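The salt road near Plilitz

In June I went back to Plilitz to walk the old salt road, which I had wanted to do since I read the booklet by Raluca Enache. She writes that the first houses in the valley were built before the year 1000, but the oldest thing you can touch today is the bridge, and it has the date 1787 cut into the stone on the north side. You must push the nettles away to read it.

The road itself is only a green line in the grass for the first part. Later it goes between two low banks, and the wheel marks are so deep that my boot disappeared in one of them. Liviu Stoica, who has kept sheep there all his life, told me that his grandfather still called it "the white way". I don't know if this was from the salt or from the dust. He did not know it either.

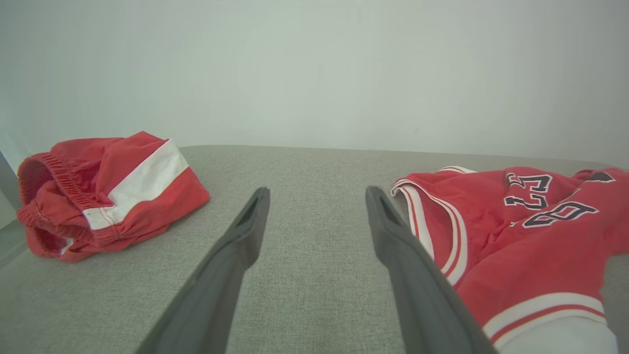
After the bridge I lost the way for almost an hour. The map in the booklet shows the storehouse on the left of the stream, and it is on the right – or maybe the stream has moved, I am not a specialist. What remains is one wall and a part of the floor. According to the booklet the roof was still there roughly 130 years ago, and people from Pruvmont took the beams for their barns.

I was a little sad to see no sign or board at all. The village museum has a drawing of the storehouse and a wooden measure for salt, but it opens only in the morning and I came down at four in the afternoon. If you go, visit it first and ask for the booklet at the desk. Take long trousers too, for the nettles.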